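Prices on this page hold through December. Everything ships from the Bralisier warehouse unless the table says otherwise.

# Drurko Hand-Held Gripper, single or pair

We've carried the Drurko for long enough to have opinions about it, and most of them are good! It's a two-finger gripper you hold in your hand and work like a big pair of tongs. A camera looks out over the fingers, so every grab you make gets recorded from the tool's own point of view. Labs buy it to gather training footage for robot arms. Small shops are starting to buy it too, usually when they're thinking about an arm for packing or sorting and want to try the job out before they spend real money.

That second group is who we had in mind when we rewrote this page. If you already run a data room with a dozen stations, skip down to the parts and the lead times.

| Item | Price | Ships |
|---|---|---|
| Drurko gripper, single | $469 | from stock |
| Drurko gripper, pair (left and right hand) | $892 | from stock |
| Pad pack, 6 pads | ask us | from stock |
| Harau table kit | ask us | 7 weeks |
| Yoon recorder box | ask us | from stock |

The pair price is a small break over two singles. If there's any chance you'll want two-handed work, get the pair on the first order. The two units are set up to match and they share one case.

The fingers are chunky on purpose. Each is a solid block with a soft pad fitted to its inner face, and the screws are on the top face where you can get at them without taking the arm apart (a big improvement on the older model, where changing a pad meant an afternoon and some bad language). The joint turns on a metal ring set into the plastic, and that's a part we've almost never had to replace.

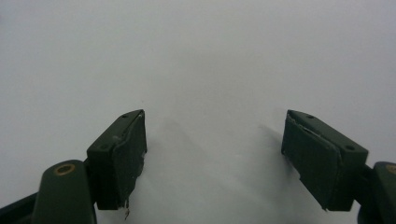 ## What to budget for besides the gripper

The gripper is the fun line on the quote. It's rarely the biggest one. When people call us a month in and say the budget slipped, it's nearly always one of these.

**A table you can leave set up.** Moving a station between sessions costs more than it looks. Lights shift, the overhead view changes, and someone spends the morning putting it all back. The Harau kit is a board, rails, and uprights that bolt together, and it's a solid piece of gear. A sturdy bench with a plain covering will get you through a trial just fine, so please don't hold the whole project up waiting for the Harau. You can move over to it later.

**Power and cable runs.** Each gripper trails its own cable, and once the recorder, lights, and a second camera are in the room, you'll have more of it on the floor than you planned for. Buy long cables, cable ties, and one more power strip than you think you need. Cheap stuff, but put it on the list now or it comes out of petty cash for the rest of the year.

**Storage.** Video piles up fast. The Yoon recorder has a swappable drive, and we'd order a spare drive with the box.

**Things to pick up.** This gets forgotten every time! If your line handles clothing, you need clothing, and you need enough of it that you aren't filming the same item over and over. Ask your own returns desk first. Soft goods with worn labels or missing mates are perfect for practice, and they're already paid for.

**Hours.** Plan for people's time the same way you'd plan for the equipment. Holding a gripper in each hand is real work, and wrists get tired. Short sessions with a swap of operators give better footage than one long push.

## Single or pair?

Some jobs only need one hand. Moving small boxes from a tray to a tote is a one-gripper job, and for that we'd happily sell you the single and send you off. Soft goods are different. A glove flops, a sleeve folds under itself, and one hand often has to steady the piece for the other to get a clean hold. If the thing you handle bends, price the pair.

The task we suggest for a first trial is a dull one: put a pair of winter gloves into an open box. It's small enough to set up on any table and there's plenty in it to learn from. The cuff is thick and the fingers are thin, so you find out quickly where your operators like to grab. One glove can start palm down and the other palm up, and the robot will have to cope with both someday.
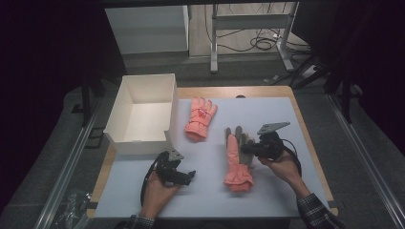 *Bralisier Equipment Notes, Issue 7, p. 6*

Pick a covering for the table that's a good bit lighter than the thing you're handling. Pink gloves on a pale sheet are easy for a camera to find. White socks on the same sheet would be a headache, so keep a darker sheet on hand and change over when the goods change. Either way you want it plain. A busy print underneath gives your software something else to look at.

Box choice matters too. For a trial, use the carton you ship in, with the lid off or folded well back. We've talked to shops that practiced with a nice low tray and then found that their own carton had walls tall enough to bump the gripper on every drop. Same price either way, so start with the carton.

## Planning the order

Here's the order of buying we'd use ourselves, if we were a small shop starting from nothing:

1. One pair of Drurko grippers, one pad pack, and the Yoon recorder with a spare drive. All of it is in stock, so you can get going as soon as the carton lands.
2. A few sessions on a table you already own. Keep a plain notebook of what annoyed people. Seriously, the notebook is worth more than our advice.
3. The Harau table kit, if the trial went well. It takes 7 weeks, so if you need it before a busy season, count backward and order early.
4. A second pair of grippers, only when the first pair is in use most of the working day.

Step 4 is where people overspend. Two stations sound twice as good as one, and they also need twice the floor, twice the lighting, and two people free at the same time. We'd love to sell you the second pair, but we'd love it more if you used it.

Arms are a separate budget. Keep them on a separate page of your plan as well, with their own guarding, mounting, and electrical work. The gripper footage helps you decide if an arm makes sense for the job, and it helps whoever ends up programming the arm. You don't need to have picked a brand of arm to begin.

## Keeping it running

There isn't much to look after. Wipe the fingers down with a dry cloth, check that the screws are snug, and keep dust off the lens. A quick look with the jaws wide open over a blank sheet is a great habit at the start of a session. Any change in the finger position jumps out at you when there's nothing behind it, and you catch pad trouble early.

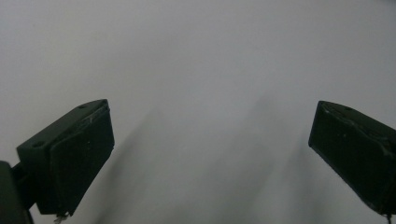 **Do the pads come with the gripper, or are they extra?**

Each gripper comes with a fitted set. Replacements are sold in the pad pack of 6, and the same pad fits either finger on either hand.

## Pads and spares

Budget pads the way you'd budget printer ink, as a running cost with its own line. How fast they go depends on what you grab: smooth cartons are easy on them, while zippers, hook-and-loop straps, and rough knits are hard. We don't publish a lifetime in hours, and we'd be suspicious of anyone who did.
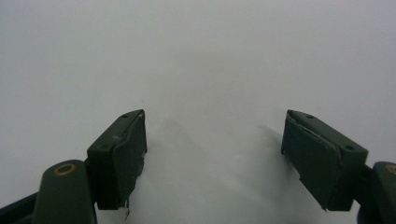

Spare parts should go on the first purchase order, even if your purchasing office grumbles about it. The pad pack is the one you'll reach for, and it's a shame to stop a good session over a part that small. Learn the look of a pad that's on its way out: the top edge begins to lift from the block, pale flecks show up in the dark surface, and a thin whitish thread hangs from the bottom corner. Trim a thread like that with scissors and don't pull on it. The lifting edge is the one to act on, so swap that pad before the next long session and do both fingers together, which keeps the squeeze even from side to side.

Other spares we keep on the shelf:

- Finger blocks, left and right
- Finger screws, in a bag with the right driver bit
- Cable, standard and long
- Mounting plate for the top of the body
- Carry case insert (the foam gets chewed up if you travel a lot)

## Returns and trade-ins

Unused grippers can come back in their case for a full refund. Used ones we'll take in trade toward a pair, so if you bought a single at $469 and now wish you'd gone for two hands, talk to us before you order. We'll check the joints, fit new pads, and sell yours on as a refurbished unit, clearly marked.

Quotes for schools and shops are the same price as the table. Send the list of what you handle, the size of your shipping carton, and the floor space you have, and we'll send back a parts list with anything you can skip crossed out.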